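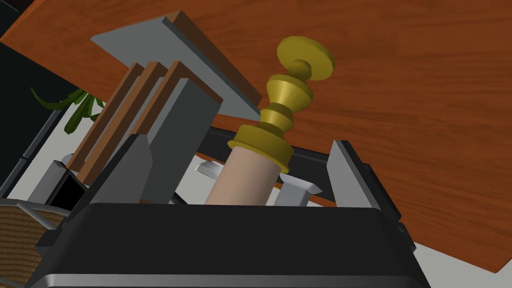

Beige cylinder with a gold turned cap, held between two gripper fingers.

Keeping a paper pilot logbook readable: bench and desk tips

Posted by Carys Gwilliam, May 29, 2021

These notes cover the care and repair of bound paper logbooks at home. They assume a sewn or glued book with a cloth or vinyl cover. Loose-leaf binders are dealt with on another page.

Ink
Use a pigment ink pen. Dye inks fade under a window and lift when a damp sleeve crosses the page. Gel pens are acceptable if the ink is marked as archival. Test on the inside back cover first, wait 30 seconds, then rub with a dry finger. If it smears, change pens.

Corrections
Rule a single line through the wrong entry, write the right figure beside it and initial. Do not use correction fluid. It cracks when the book is closed and sticks to the facing page. A misplaced decimal in the hours column should be corrected on its own line, and every page total after it rechecked. I once carried a slip of that kind from February through to the end of the book and had to rework all of the cross-country columns.

Drying a wet book
Stand it upright on its tail edge with the covers open at a right angle. Put plain paper towel between every few leaves and change it as it becomes damp. A fan on low, pointed past the book, is enough. Do not use a hair dryer or an oven. When the pages are almost dry, close the book and press it flat under a board overnight.

Loose hinge
1. Open the cover and find the gap between the board and the spine.
2. Coat a thin knitting needle with white PVA glue.
3. Slide it into the gap and roll it along the joint, both ends.
4. Fold waxed paper into the hinge so the endpapers do not bond.
5. Close the book and weight it for 3 hours. Leave it overnight if the room is cold.

Tudur Penry prefers wheat paste for this job, as it can be undone with water. It is slower to set and goes mouldy if the jar is kept too long.

Torn page edge
Mend with Japanese tissue and paste. Clear office tape turns yellow and the adhesive creeps into the entries.

Storage
Keep the book flat in a closed drawer, away from the heater and off a concrete floor. In a flight bag, put it in a zip pouch - fuel testers leak, and avgas will take the colour out of a vinyl cover. Write your name and phone number inside the front cover.

Copies
Photograph each spread when the page is totalled. Work in daylight near a window, with the flash off and the phone parallel to the page. Name the files by page number so they sort properly. Keep 2 sets, one of them outside the house.

Filed under: Paper and desk, Aviation, Small repairs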